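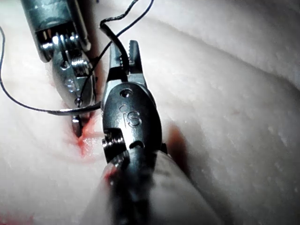

Black suture thread and two surgical instruments on a pale, soft surface.

Direct bus to Mestton hospital starts in March

2025-02-07

Anyone who has stood in the wind at Prundden market square, wondering whether the connecting bus would come before the outpatient clinic closed its doors, will be glad to hear that the wait is very nearly over. From March there will be a direct service from the square to the main entrance of the hospital in Mestton, with no change at the retail park and no long walk up the hill at the other end.

The new route, numbered 51, will be run by Clellero, the company which already looks after the school buses on this side of the river. It will set off once an hour on weekdays and every two hours at weekends, calling at the library, the railway station and the top of Mill Lane. The first bus leaves Prundden early enough for morning appointments, and the last one back has been timed to suit people coming away from evening visiting, something that a good many readers have written to us about over the years.

At present the journey means two buses and, on a bad day, the best part of a morning. The timetable for the direct service allows 51 minutes from door to door, and Clellero says it would sooner promise that and keep to it than print something quicker and leave people fretting at the stop.

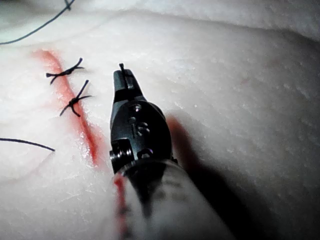

Fares will be the same as on the company's other town routes, and passes will be accepted all day on hospital journeys, including before the morning peak has finished. The buses themselves have low floors and space for a wheelchair and a pushchair at the same time - a small thing on paper, but a very welcome one if you have ever had to fold a pushchair with a poorly toddler on your hip.

The idea was first raised at a public meeting in the village hall, and 84 people later sent in their own accounts of getting to and from appointments. Many of them were from the outlying lanes, where the nearest stop can be over 20 minutes away on foot, and Clellero has agreed to look again at a loop through the lanes once the summer timetable is settled.

Printed timetables can be picked up from the library and from Uysal, the bakery on the square, which has kindly said that passengers are welcome to wait inside when the weather is foul. The shelter outside is due to have its missing panel put back before the first bus runs.

Comments (4)

hilltop_gran
Marvellous news. My taxi home last month cost more than my weekly shop.

Dave from the lanes
Good for them in town, still no use to us until that loop happens.

MillLaneMum
Does anybody know if it stops at the maternity side or only the main entrance?

hilltop_gran
Main entrance only I think, but it's a flat walk round from there and there are benches.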